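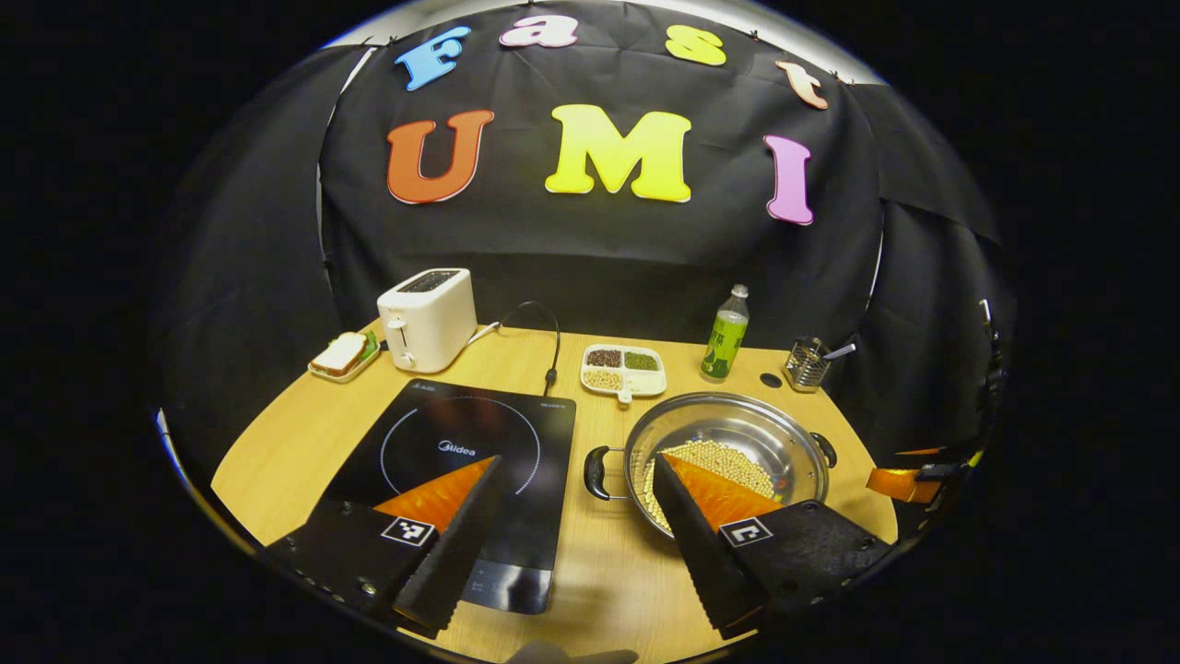 Power should be back in every home on the east side of Mevetow by Saturday evening, according to Edith Cuadros, who told residents that the last damaged transformer at the Gornum substation had been taken out of service and that its replacement was already on the road.

The trouble began a little before dawn, when a fault in the switching yard tripped both of the lines that feed the substation and left 407 customers without electricity. Most of them live in the older streets between the rail line and the river, where plenty of people still heat with electric baseboards and where the November nights have been colder than anyone would like. Crews got the first line running again by lunchtime, bless them, and that took care of the stores along the main road and the nursing home, which had been getting by on its own generator all morning.

The second line is taking longer. It also feeds the Skulia gas compressor station, 3 miles north of town, and the operator there chose to shut down in stages and wait for steady power before starting up again. The station has been running at 70 percent since the afternoon, and gas deliveries to homes haven't been affected – a relief to everybody who cooks or heats with it.
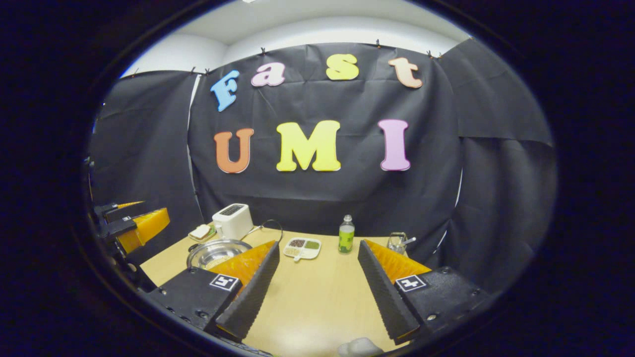 Waiting for the old equipment to fail was never much of a plan, in the opinion of Abelardo Escobar, and he would like to see the utility bring forward the rebuild it has penciled in for the year after next. The Gornum yard has had 2 outages this year, the earlier one during a summer storm, and quite a few neighbors at the town hall on the evening of the outage seemed to feel the same way.

The utility says it will look at the schedule once it knows what caused the fault. In the meantime, the town hall is staying open until 10 p.m. for anyone who needs to warm up or charge a phone – there's coffee on, and soup as well while it lasts – and customers who are still without power on Sunday are asked to call the outage line.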